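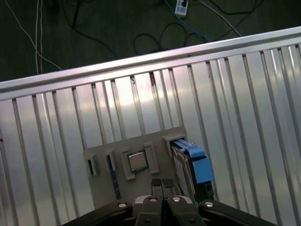 Storage of processors on a molded parts tray
Posted by Stustden, 2 March 2025

Our department maintains a small hardware bench and wishes to standardize how components are held between removal and reinstallation. At present we use flat plastic trays with raised brackets. The processor sits between two of the brackets with its metal lid exposed, and a hard disk drive in a light-blue caddy is held in the same tray. Is it acceptable to keep both parts on one tray, and should the processor be covered?

Darren Bunting
Sharing a tray is acceptable for short periods, provided that the brackets hold the processor by its edges. For any interval longer than one shift, the processor should be transferred to a closed clamshell. Please confirm with the supplier that the tray plastic is static-dissipative; color is no guide. Drives should remain in their caddies and be labeled with the bay number before removal. Our own site handles 418 drives under this rule, and the labels have been the most useful part of it.

Pirzada
We use bags.

Indus
I concur with the first reply, with one addition. Cables should be coiled and hung before any tray is set out. Our written procedure allows no more than 3 loose leads within reach of the bench, and power adapters are to be lifted off the floor. The procedure was last revised in October and may be requested from the Brondach equipment desk.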